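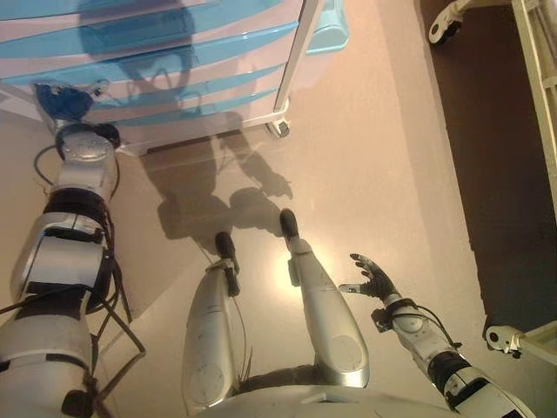

2 min read

What Is Continuity in a Space Show?

By Marlene Fehr

Continuity means that the facts in a story stay the same from one episode to the next. If a planet has two moons in the first episode, it should still have two moons in the last one, unless the story explains where one of them went.

Short stories need little continuity. Long ones need a lot. The space series Timeo ran for 220 episodes, and up to 14 writers worked on it at the same time. No writer could remember everything, so the facts were kept in a document called a series bible.

What goes in a series bible?

A series bible is a reference book for the people who make the show. It is split into entries. Each entry covers one planet, ship, character or machine. The Timeo bible had 638 entries when the show ended.

A planet entry usually gives the name, the air, the weather, the length of a day and who lives there. The entry for the planet Grelia says that its air is safe to breathe but its rivers are not safe to drink. A writer who wants a character to drink from a river on Grelia has to include a filter or choose another planet.

Who checks the scripts?

The person who does this is often called a script coordinator. On Timeo it was Ravinder Lapointe. He read each script and compared it with the bible. When he found a mistake, he wrote the entry number in the margin and sent the page back.

What happens when a mistake gets through?

A mistake that reaches the screen is called a continuity error. In one episode the cargo ship Melnyk takes nine days to reach Gellthorpe Station. Later in the same season it makes the trip in two. Nothing in the story says that the engines were changed.

Writers can fix an error in a later episode by adding a new fact. The Melnyk was given a shorter route, found by its navigator before the second trip. Adding a fact that changes how we understand an older episode is called retroactive continuity, or "retcon" – the short form is the one most fans use.

Words to know

Canon: the facts that count as true inside a story.
Continuity error: a place where two facts do not match.
Retcon: a new fact that changes the meaning of an older one.
Series bible: the book of facts used by a show's writers.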